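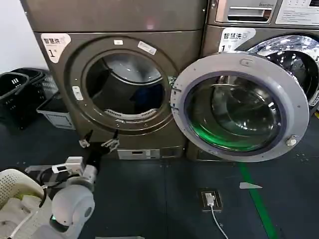 首页　课程　收件缝补　关于我们　常见问题　联系

关于 Grorberg 缝补学校

Grorberg 是一所教成年人缝衣服的学校。营业执照上的说法要长得多，里面有“咨询”“文化”“交流”几个词，当年办手续的柜台建议加上，说以后方便。以后到现在还没有来，我们一直在教缝衣服。

更准确一点，是教人把已经破了、短了、紧了、被虫子吃过的衣服弄到还能穿出门。做新衣服的课也有，排在后面，报名的人通常在学完修补之后就没那么想做新衣服了。这件事对营收不利，我们写在这里，算是信息公开。

名字

每隔一阵就有人打电话来问，Grorberg 是不是德国品牌。不是。也有人问是不是北欧的。也不是。最早那间门面的前一个租户留下一块招牌，字母是铁皮冲压的，缺了几个，剩下的按原来的顺序念不出来，我们挪了挪位置，补了两个，就成了现在这样。重新做一块招牌的报价当时超过一个月房租，而挪字母只需要一把梯子和一个下午。

后来有了一点钱，认真讨论过改名。候选名单里有“针线”“布衣”“拾缕”之类，查下来全被人注册过，其中一个是火锅店。于是梯子又收了回去。

中文名也没有正式取过。附近的人叫我们“补衣服的那个学校”，快递员叫我们“二楼”，学员之间叫“格罗”。发票抬头请按联系页上的写，写“二楼”我们收不到。

起初

学校的前身是一个改衣摊，摊子的前身是一台别人不要的平缝机。那台机器是浅绿色的，机头上有一块掉漆，踩快了会往左走，得用膝盖顶着台板。摊子摆在菜市场侧门，左边卖豆制品，右边修鞋。改裤脚的人多半是买完菜顺路来的，裤子和芹菜放在一个袋子里，所以早年我们交还的裤子都有一点蔬菜的气味，没有人投诉过。

改裤脚改久了，会碰到一种客人。他们把裤子递过来，人不走，站在旁边看。看两三次以后开始问：这个边为什么折两道？为什么先烫再缝？线为什么要换颜色？再往后他们就带着自己缝的东西来了，缝得歪歪扭扭，要求我们评价。评价是要花时间的，花时间就耽误裤脚，耽误裤脚豆制品那边会帮着催。最后我们在纸板上写了一行字：想学的，收摊以后来。

第一批学员就是这么来的。教室是收摊后的摊位，灯是豆制品摊借的，桌子是倒扣的塑料筐上面搁一块门板。那块门板今天还在，放在大教室最里面，当裁剪台用。它的一侧有锁孔，新学员总要把手指伸进去试一下，我们已经不劝了，只是把边缘磨圆。

搬进室内是再后来的事。市场整修，侧门封了，豆制品去了地下一层，修鞋的退了休，我们上了二楼。上楼那天搬家公司看了看绿色平缝机，报了一个按钢琴算的价钱。我们自己抬的。抬到楼梯转角歇了一次，机头上那块掉漆就是在那里从硬币大小变成巴掌大小的。

我们教什么

入门课叫“从扣子开始”。内容和名字一样，从扣子开始。许多人报名时觉得自己会钉扣子，想跳过去，我们的做法是请他当场钉一个，然后拽一下。拽完之后一般就同意从扣子开始了。四孔扣、两孔扣、带脚的扣、大衣上那种背面还要垫一颗小扣的，各有各的脾气。课上用的练习布是旧床单，印花相当热闹，请不要被它分心。

接下来是手针。平针、回针、藏针、锁边，还有一种本地老裁缝叫“蚂蚁上树”的针法，我们查了很多书，没有查到正式名称，就照这个名字教。手针阶段大约是全部课程里最安静的一段，也是腰最疼的一段。我们会提醒大家抬头，墙上贴了一张写着“抬头”的纸，贴得偏低，需要抬头的人看不见，需要低头的人刚好看见。换过一次位置，换完以后发现挡住了电闸，又换回去了。

再往后分成几个方向，可以按顺序上，也可以只挑一门：

牛仔与厚料。裤裆、膝盖、口袋角，以及腰头那一层厚到像在缝木板的地方。这门课消耗机针，机针的钱另算，断得多的人请不要难过，墙角有一个玻璃瓶专门收断针，您会看到自己并不孤单。

毛衣与针织。虫洞、勾丝、袖口脱线。授课老师对蛀虫抱有一种近乎私人的情绪，课上会讲到樟木、薰衣草、冷冻，以及哪一种没有用。想保住对薰衣草的信心，可以在那十分钟出去接水。

衬里。大衣的、西装的、包的。衬里破了外面看不出来，所以来学这门课的人动机都比较纯粹，或者口袋里已经漏过一串钥匙。

拉链。单独成课，因为单独成课都不够。换拉链是我们收到求助最多的一件事，也是学员回家后最常打电话来的一件事。电话里通常有很长的沉默，然后说：我好像把它缝反了。请拆掉重来。拆线刀在工具包左边那一格。

改大小。收腰、放腰、改肩、改袖长。这里要先泼一点凉水，衣服能放多大取决于缝份里还留了多少布，现在的成衣在这件事上十分节俭。您若是带来一件缝份只有一根面条那么宽的衬衫，希望放出一个拳头，我们会和您一起沉默一会儿。

Prindness

Prindness 是我们的长课，也是唯一需要先面谈的课。名字来自一位学员的手误，她在登记表上想写一个英文词，写到一半被人叫走，回来接着写了另一个词的后一半。我们看着觉得比原来要用的“高级修补研习班”短，就用了。

这门课每期收 8 个人，每人带一件自己的衣服来，整期只修这一件。衣服有条件：必须真的坏了，必须是您打算再穿的，必须不是昨天刚买来准备剪破的。最后一条是后来加的，加的原因大家可以想见。

面谈时会问几个问题。这件衣服坏在哪里，怎么坏的，坏了以后放在什么地方。最后一问的答案最有意思。有人放在衣柜最底下压着，有人一直挂在门后面，有人穿着来的。我们不看您的基础，手生一点反倒好教，手熟的人往往先要花几次课把以前的毛病拆下来，拆毛病比拆线慢得多，也没有专门的刀。

课程的前一段完全不动针。先把衣服翻过来看，记下面料、针距、线的颜色、原来的做法，再画一张图，标出哪里是受力的，哪里是磨的，哪里是人为的（比如勾在自行车上）。画图课上常有人提出异议，说自己是来缝衣服的，如果想画画会去隔壁。隔壁确实有教画画的，他们那边也有人抱怨，说想知道衣褶怎么长出来的。两边商量过要不要交换一节课，卡在谁出水果上，至今没有谈拢。

动针以后就慢下来了。一个手肘的补丁可以缝很久，缝完拆掉，再缝。拆掉这一步我们从不要求，但学员到了后半期眼睛会变坏，看自己上个星期的针脚看不下去。眼睛变坏是我们的行话，意思是变好了，同时日子变得难过，走在路上会盯着陌生人的下摆看。有学员的家属来反映过，说一起看电影的时候他一直在小声说主角的袖窿。对此我们深表理解，没有解决办法。

期末没有考试，也不发证书。曾经发过一次，印得挺好看，烫金，后来发现学员把它垫在烫台下面防滑，效果比原来的毛毡还好。现在直接发毛毡。

我们不教什么

不教婚纱。不教皮草。不教“一小时速成”，也不教任何带“轻松”两个字的东西。

不教怎么把名牌标签缝到别的衣服上。来问的人比您想的多，理由也都很体面。

不在课上帮您判断某件衣服是真是假，值多少钱。我们看得出针脚好不好，针脚好不好和价钱之间的关系，看了这么多年，仍然没有看明白。

也不教人生道理。缝补这件事近来很容易被写成别的东西，疗愈、修行、与时间和解之类，有杂志来约过稿，希望我们谈谈“破碎与重生”。我们回了一篇谈缝纫线支数的，对方客气地收下了，没有登。若您在课上感到平静，那很好，请同时留意手指的位置。

老师

教课的几位都是从改衣、制版或者工厂样衣间出来的，合起来踩坏过不少机器。按照本校的老规矩，这一页不放老师的名字和照片。规矩的来源很简单，当年要放的时候，每个人都说自己那张照得不好，重照以后还是不好，网站等不及，就上线了。

大致介绍如下，来上课自然会对上号。

教手针的那位，话很少，示范的时候手很快，快到要求她慢一点的时候她会停下来想一想，然后以同样的速度再做一遍。跟她学的办法是坐近一些。

教机缝的那位，话很多，主要对机器讲。机器跳线时他会好言相劝，断线时语气转重，绞线时整间教室都能听见。他对学员倒是一直很和气。

教针织修补的就是跟蛀虫有私人情绪的那位。她的毛衣没有一件是完好的，全是补过的，补得比原来好看，导致很多学员第一次上课就问能不能先弄一个洞。

教改大小的那位原来做戏服，习惯把什么都做得能在半分钟之内穿脱。改完的裤子请自己检查一下，里面若是多出一排按扣，那是她忘了您不上台。

还有一位负责烫。缝补学校里专门有人负责烫，外行觉得奢侈，内行觉得不够。她的看法是衣服一半靠缝一半靠烫，缝的那一半还可以再商量。熨斗请不要自己调温度，她会知道的。

学员

什么人都有。退休的，没退休但看上去很想退休的，学生，厨师，养狗的（来补沙发套），准备搬家的，刚搬完家的。男的女的都有，男的第一次来多半说是替别人报名，到第三次课就不替了。

来的理由也各式各样。有一位为了一条裙子来，裙子修好以后继续来了好几年，问她还有什么要修，她说没有了，家里其他东西都被她修得不敢坏。有一位每次都迟到，每次都带同一条裤子，那条裤子现在已经不剩多少原来的布，我们私下讨论过它还算不算那条裤子，讨论时正好隔壁画画的下课，他们也参加进来，弄到很晚。还有一位学了整整一期，一件东西也没有补完，结束那天说很满意。我们没有追问。

本校没有所谓的优秀学员墙。有一面墙钉着失败的东西：反着装的拉链、左右袖子装颠倒的衬衫、把自己袖口也一起缝进去的那块练习布。都经过本人同意，有的还是本人要求的，要求挂在显眼一点的位置。新学员看完普遍放松下来，所以这面墙的教学效果排在几位老师前面。老师们知道这件事。

教室

二楼，楼梯比较陡，没有电梯，带机器来上课的请先打电话，我们下去帮忙抬。抬机器这件事我们有经验，在转角会歇一次。

大教室靠街，光好，也吵。楼下有一家卖炒货的，下午炒栗子，学员的进度在那段时间普遍下降。小教室靠后院，安静，冬天冷，冬天排的都是牛仔与厚料，干着干着就热了。两间教室之间有一道很窄的过道，堆线和布，线按颜色排，布按来的先后排，后一种排法意味着找不到任何东西，但老师们各自有各自的地图，并且互不承认。

教室里可以喝水，杯子要有盖。可以吃东西，要求不掉渣，掉渣的界定由当天负责扫地的人掌握。咖啡放在窗台上，不准上裁剪台。这条规定背后有一件米白色的羊毛大衣，我们就不展开了。

机器分两种，一种是学校的，一种是 Ritchie。Ritchie 是一台老式锁边机，名字是哪一届学员起的已经没有人说得清。它在小教室靠暖气的位置，脾气比较大，穿线要按它自己的次序，说明书上的次序它不认。会用 Ritchie 的人在学校里有一点地位，这点地位的具体内容是别人会请您帮忙用 Ritchie。修机器的师傅每次来都建议换掉，每次也都把它修好了，我们觉得他的行动更能说明他的看法。

收件缝补

不想学，只想把衣服修好的，也欢迎。我们每周有 2 天收件，具体是哪两天见首页，因为会随课表变动，写在这里迟早会错，以前错过。

收件时请注意下面几件事。

衣服请洗干净、晾干再拿来。所有人都知道这一条，所有人都认为自己那件算干净。判断标准是：您愿不愿意把脸贴上去二十分钟？修裤裆的师傅在某种意义上就要这么做。

口袋请掏空。我们在口袋里见过车票、牙签、半块饼干、一张写着“记得买葱”的纸条和一枚乳牙。乳牙装在信封里还了，对方说一直在找。葱的事我们没有问。

请说清楚要什么。“弄好看一点”是一个愿望，“袖子短两指”是一个要求，我们收后一种。您若拿不定主意，可以穿上在镜子前面站一会儿，我们别上大头针给您看，看完再决定。别着大头针的时候请不要坐下。

急件不收。每个人的都急，都急就只能按先来后到。例外只有一种，第二天要去参加葬礼的，黑色衣服可以插队，不另收费，也不会请您证明。

修完请当面看。看的时候可以挑剔，挑剔是我们教出来的，不好意思反对。您若把衣服拿回家过了一个季节再说不合适，我们也会看一看，主要看衣服，也会含蓄地看一看您的腰。

不取的衣服我们保留很久。库房里有一件男式风衣，修的是左边口袋，单子上的电话打过去是一家牙科诊所，他们说没有这个人，又过一阵打过去，仍然说没有，并问要不要洗牙。风衣还挂着，隔些日子拿出来抖一抖。若是您的，请来。

Murndale

Murndale 是我们的第二处地方，在城的另一头，以前是一间文具仓库。准备把它开成分校时做过预算、做过平面图，还做过一个相当精致的纸模型，后来模型被放在裁剪台上当针插用了一段时间。分校最终没有开成，原因包括房顶、排水，还有那边根本没有人想在晚上出门学缝衣服。

现在 Murndale 是旧布仓库，兼线的仓库，兼开放日的场地。旧布都是别人送来的：窗帘、桌布、工厂的余料、裁缝铺关门时处理的整匹里布。清点过一次，登记在册的整匹布有 435 匹，其中颜色好看的集中在前面一小部分，后面是大量的一种介于土黄和灰绿之间的颜色。没有人知道当年为什么生产了那么多。学员练习做口袋用的都是它，所以凡是从我们这里出去的人，对这种颜色都有感情，或者都有意见。

开放日一年办一次，放在 1 月，选这个月份是因为仓库那时候没有别的用处，也因为过年前大家会翻衣柜，翻出问题来。当天可以自己去挑布，按重量算钱，秤是以前称豆制品那一杆，豆制品摊主送的，他来的时候我们不收他的钱，他从来不买布，主要来看秤。请穿厚一点，仓库没有暖气。请自备袋子。请不要打那种土黄灰绿色的主意，开玩笑的，请尽量多拿。

学费和别的实际问题

学费在课程页上，写的是多少就是多少，没有“原价”和“今日特惠”，我们算过一次打折之后还剩多少，算完把计算器收起来了。

每次课从晚上开始的居多，周末有白天班。一期 9 次课，缺课可以补，补在下一期同一节，补课时您会遇到一群比您晚一步的人，建议不要讲解剧情。

工具包可以买学校的，也可以自己带。学校的包里有针、线、顶针、拆线刀、划粉、软尺、一把小剪刀。大剪刀用教室的。请不要用布剪剪纸。这句话我们写在教室里、写在剪刀上、写在登记表背面，现在也写在网站上。剪过纸的剪刀师傅一上手就能感觉出来，接下来的那个晚上气氛会不太好。

左撇子可以来。有左手剪刀，请提前说一声，因为那把剪刀的常用者是教机缝的那位，他不太愿意放手。

孩子不收，原因是机器的速度和手指的好奇心不相称。孩子可以在寒假跟家长一起上一次钉扣子的课，钉在自己的外套上，钉什么扣都行。去年冬天满街能看见钉着恐龙扣的羽绒服，有几件是我们这里出去的。

退费规则：上过一次觉得不合适，全退，请把练习布留下。上过一半觉得不合适，退一半。全部上完觉得不合适，请来聊聊，我们想听听您是怎么坚持下来的。

常有人问的

问得最多的是：衣服这么便宜，补它干什么？这个问题我们通常不回答，主要是提问的人手里往往正拿着一件要补的衣服。

第二多的是：学会要多久？钉扣子一个晚上。换拉链看缘分。其余的我们自己也还在学，教手针的那位上个月刚发现自己打了几十年的结可以少绕一圈，情绪低落了两天。

也有人问可不可以来参观。可以，上课时间请走路轻一点，不要站在踩机器的人背后，站在背后他们会缝歪，缝歪了会回头看您。

有人问我们接不接团建。接过。那天公司来的人分成两组比赛钉扣子，钉得最快的一组扣子在回程的车上掉光了。以后还接，但取消了比赛。

有人问家里的缝纫机坏了能不能拿来修。我们不修机器，不过九成的“坏了”是线穿错或者针装反，您可以在电话里描述，接电话的人会先问您底线是不是从那个小缺口里过去的。请不要生气，先看一眼再回答。

也有人问这个网站是谁做的，为什么点“课程”有时候会回到首页。一位学员做的，用来抵了一期学费。他后来去学了画画，在隔壁，我们偶尔在楼梯上碰到，双方都没有提网站的事。现在的办法是多点一次。

联系与路线

打电话比写信快，写信比在网站留言快。上课时间电话没有人接，大家手里都有针。

来的时候从炒货店旁边的门进，上楼，看到铁皮字母招牌就到了。招牌最后一个字母有点松，刮风的时候会转过去，转过去以后读起来是另一个词，请不要因此以为走错了。下雨天楼梯滑，扶手在右边，左边那根是水管。

停车请停在后院外面那条街上，别停炒货店门口，那位老板会把栗子壳扫到您的车底下。骑车的可以推进后院，靠墙，不要靠在画画那边晾着的画上。

本页内容更新于2023年10月19日，星期四。收件日和课表请以首页为准，铁皮招牌的修理进度请以抬头看到的为准。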